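Notebook, shelf-life trial, cut stems
November, started 7:40

Third batch of ranunculus into the cold room. Kausar trimmed, I logged. Stems went into plain tap water on the left rack and into the Floratico powder, mixed at label strength, on the right. Room reads 3 C on the wall dial and 2 C on the probe. I trust the probe.

Batch two is finished. Tap water stems bent at the neck well before the treated ones, same as batch one. Petal drop was equal. The treated water stayed clear but left a film on the bucket wall that needed a brush. Nathalie wants the film weighed. I don't see how without a proper filter, and the order from Firmont has not come.

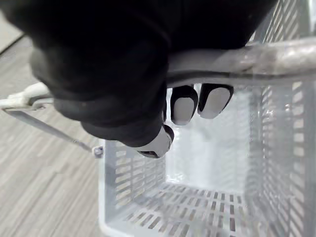 Humidity was the other problem. The logger shows 60 percent overnight, too dry for open heads, and two of the outer bunches had papery edges by morning. Moved them away from the fan and hung a damp cloth over the intake. Jitendra objects to the cloth (mold) and would sooner cut the fan speed. Will try his way with batch four and leave the cloth off.

Correction to the last entry: the bleach rinse was done before the stems were recut. Rekha noticed when she copied the table. Probably no effect on the result, but the order of steps on the sheet is now fixed.

To do:
- recalibrate wall dial or take it down
- ask Bimla for the pH strips back
- label buckets on the side, lids get swapped
- recut batch three at 16:00, same knife

2 comments · 3 shares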